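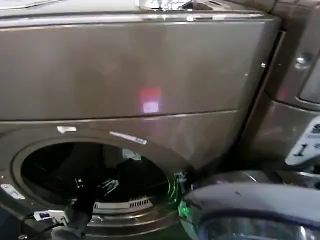
The gripper at the door of the washing machine.

Monday, August 26, 2019

Many people ask me what it is like to work beside a robot, so I will try to write it down. My English is slow, please have patience.

I have worked at Peltura since January of last year. My part was always the small tasks of the building: the washing of towels and cloths, the drinks, the dishes. Senthil Marar did it together with me. Now the robot we call Groen is learning the same tasks, and our job is to teach it and to stand near it.

The laundry was chosen first. For me a washing machine is a thing I do not look at. I put my hand in and I take out what is there. For Groen the opening is dark, the metal shines, and a wet towel never has the same shape two times. In the first weeks I was very impatient with this. I wanted to push it aside and finish by myself, and one time I did, and Sumathi Shenoy had to explain to me kindly that I had spoiled her whole morning of work.

She gave me a notebook after that. I write in it every attempt: what was inside the drum, what went wrong, if I had to touch the machine. The last notebook has 270 attempts. My handwriting is better than before, at least.

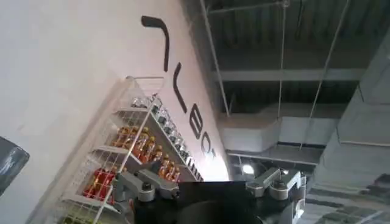

The drinks are the part I would like to keep for myself. When I fill the shelf, people come, they take a bottle, they tell me about their children or about the bus. Senthil says the same. If Groen will fill the shelf one day, I think they will still come for the bottle, but I am not sure they will stay to talk with it.

I said this in our meeting and Lorcan Mulcahy, our manager, listened well. He promised that the two of us keep our hours until the end of the contract, and that we get a new title and a little more pay for the teaching. About the time after the contract he could not promise, and I prefer that he said so.

My back hurts less now. My eyes hurt more, from the screen. In the evening I am tired in a different way, and I have not decided yet which way I like better.

Next week we start with folding. Senthil has already asked for a second notebook.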